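Re: [asfaw-users] planner stalls on second arm, shared table

On Monday Julián Marín wrote:
> Hi all
> Running Asfaw with two arms on one table, clearing rubbish into a bin at
> the side. Left arm plans fine. Right arm sits over the bin and the
> planner times out, every time the left one has its gripper open.
> Anybody seen this? Log says 1,856 collision pairs checked and then
> nothing. Timeout is whatever ships as default.
> Julián

Hi Julián, yes, seen it, same thing on ours. Quick reply, on my way out the door.

It's the open-gripper hull. Asfaw wraps both fingers in one big box when they're apart, so the arm "owns" half the table. Then the right one can't find a path back in and just hangs over the bin. Turn off merge_fingers in the scene file and give each finger its own shape. Planning time went from 7 seconds to well under one for us.

Second thing, the foil. Check your depth cloud before you blame the planner. Our foil tray comes through as a spray of points floating above the table, and they all go in as obstacles. Crumpled paper is fine, paper cup is fine, foil is a pain. Our layout this morning:

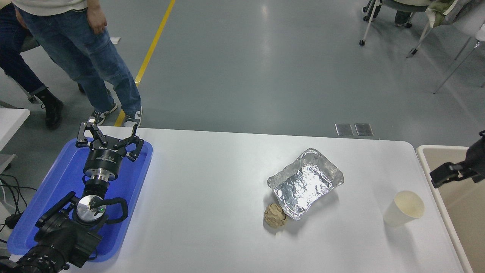 Nadden, October

Tray on an angle like that is the worst case for us, the walls throw points all over teh place. What I do is drop any cluster under 80 points before it goes to the scene, and fit a plain box for the tray from the colour mask instead. Ugly but it holds up.

Also make sure the bin is in the scene as an open shape, with a rim. If it went in solid then the goal is inside an obstacle and you get exactly your timeout, no useful error. Dougal has a patch for the error message, not merged yet, I'll nag him.

If none of that works send the scene file and 4 or 5 of the failed plans, not the whole log pls. Which branch are you on btw? Merge flag got renamed at some point, can't rember when.

Yolanda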